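4. Hand care and small cuts among the cannery workers of Fukomville

We went into the Fukomville interviews expecting to hear mostly about gloves, and we did hear a good deal about gloves, but the talk kept drifting back to the skin itself. The 56 people who sat down with us had strong feelings about their hands — how they felt at the end of a shift, what their mothers had put on them, which soaps they would never buy again. Lucian Manole, who ran the Saturday sessions, let these conversations wander as long as they liked, and we are grateful for his patience, as much of what follows came out of the wandering.

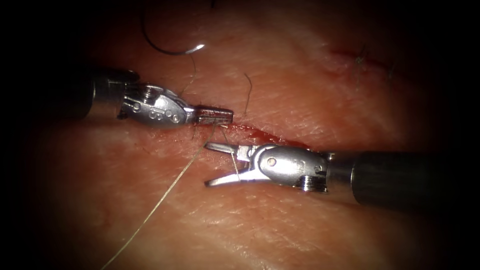

Why did workers with dry hands so often skip the cream that was set out for them?
Most of them told us the cream made their grip slippery for the first part of the shift, and they would sooner put up with sore knuckles than drop a tray.

Once the Dovari plant moved the tubs from the sinks to the coat room, the cream started going home on people's hands at the end of the day. We had not suggested this. Marius Furtună, a shift lead, had simply grown tired of wiping the tubs down, and his little change did more than either of our 2 posters.

Cuts were a different matter. Workers spoke of them lightly, and a short cut that stopped bleeding by the next break was hardly ever written in the log. The older hands washed and covered it and went on, while newer staff tended to wrap a paper towel around the finger and hope.

Figure 3. A narrow linear incision in skin-like tissue, with blood along its edges.

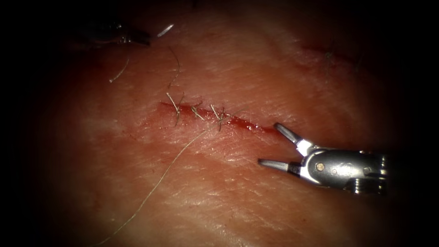

4.1 How people described their own skin

We asked each person to describe the backs of their hands in their own words, without a list to pick from. The answers were fuller than we had hoped for. "Like an old map" came up at both plants, and one woman at Marinescu spoke very fondly of her grandmother's hands and hardly at all of her own. Iulian Nedelcu wrote the answers down as they were given, and Sorin Neagu sorted them afterward into four loose groups: dry, rough, tight, and what he called just fine, thank you.

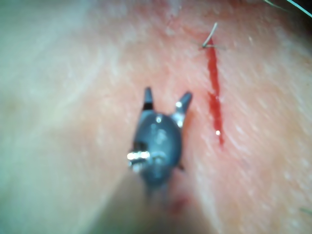

Roughness turned out to be the hardest of these words to pin down. Some people meant cracks, others meant calluses, and a few meant nothing more than the ordinary look of a grown person's hand. We came to feel that this last meaning deserved more room than we had given it. The skin surface in the last picture is textured, most clearly on the right half, and texture of that sort was enough for several workers to call a hand rough even when it gave them no trouble at all. In the later interviews we therefore asked about soreness first and looks second, and the answers were a good deal easier to compare. We did not go back and change the earlier ones, so the two sets are kept apart in the next section.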